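Section 9: Placing the timer screen beside your work area
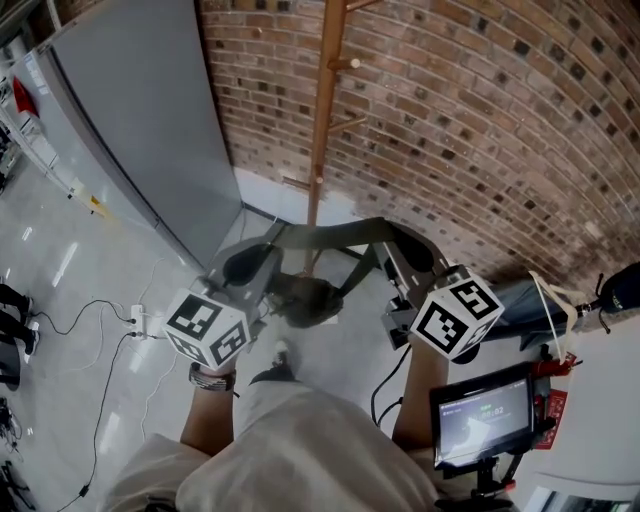 Small screen on its stand, to the right of the work area and tilted toward the user. The timer reads 00:02.

Now for the fun part! By this point your Helach stand is assembled and the screen is clipped to the arm. A timer you can read at a glance makes hands-busy work so much more pleasant, and a few careful minutes here will pay you back every time you sit down.

Before you start

Have the stand, the screen, the power cable and the cable ties from bag 2802 within reach. Put on the loosest sleeves you normally work in. You will want them for the reach test in step 6.

Placing the stand

1. Get into your usual working position and hold both forearms out in front of you, just as you would when working.

2. Choose a side. Right or left are both fine, but pick the one where you have a firm surface and no door opening toward you.

3. Set the stand down in front of that arm and a little outside it. Leave at least 200 mm between the stand and the widest point your elbow reaches.

4. Loosen the arm joints half a turn. Raise or lower the screen until you can read it by moving only your eyes, then tilt the face toward you.

5. Tighten the joints from the bottom up. Finger-tight is plenty.

6. Do the reach test. Move both arms through everything you expect to do, slowly at first and then at normal speed. If a sleeve or bracelet brushes the stand, go back to step 3.

Note: Do the reach test with whatever you plan to hold. Hands are one size, hands holding something are quite another!

CAUTION: The arm carries up to 800 g. Do not hang bags, straps or clothing from it, even for a minute.

Cables

7. Run the power cable down the back of the stand and fix it with two ties. Leave a gentle curve at each joint so the arm can still move.

8. Look at the other cables nearby. Any that hang down near your hands should fall clear of the stand and of your feet.

Keeping the surroundings in order

The space behind a screen is a magnet for things. Folded clothes, a bag, a length of cord – they all drift there. A neat folded bundle is no trouble as long as it stays clear of the arm's swing. Loose cords and ties are better wound up and put away.

CAUTION: If a fire extinguisher is kept on the same side, leave it where it is and move the stand instead. You must be able to take hold of the extinguisher without shifting the screen first. Check this by reaching for the handle before you tighten anything for the last time.

Starting the timer

9. Switch on and wait for the gray start page. The large digits appear near the middle of the screen.

10. Press Start, let it run a few seconds, and look over from your working position. If the digits seem faint, open Display and raise the contrast, or turn the screen a little away from the window.

11. Press Reset. You're ready to go!

Tip from Salamatu Onuoha, who tested this layout for us: put a small pencil mark beside the foot of the stand once you love where it is. After cleaning day you can drop it straight back into place.

If the screen slowly sinks while you work, see Section 12, Adjusting joint tension.

Section revised Nov 30, 2021.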